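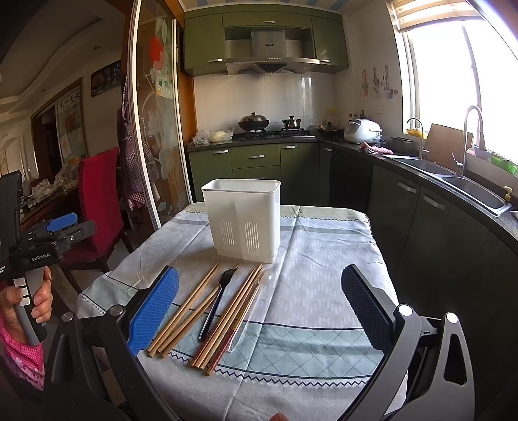
Page 26 of 40

Open day at Plerkovholm, who was there?

derkasley_fan
2 Jun 2023
I went with the Junora group. The hand-held grippers were the best part for me. The task was chopsticks and the white utensil holder, on a normal kitchen table. I had expected big arms behind a fence.

tallow256
For me it was a weak demonstration. A person holds the gripper, so where is the robot? I paid 300 for train and hotel.

derkasley_fan
The person shows the work and the robot learns from it later. They explained it at the start, maybe you came after.

tallow256
I came on time. I only say that "robot open day" promises something else.

Declercq_user
I agree with both a little. Chopsticks are a good choice, they are thin and they roll. But I would like to see the same task with the arm alone. In May I asked Plerkovholm by mail if this is planned, no answer yet.

mossgate
Does somebody know if the blue finger pads are sold separately? I asked two people at the desk and received two different answers.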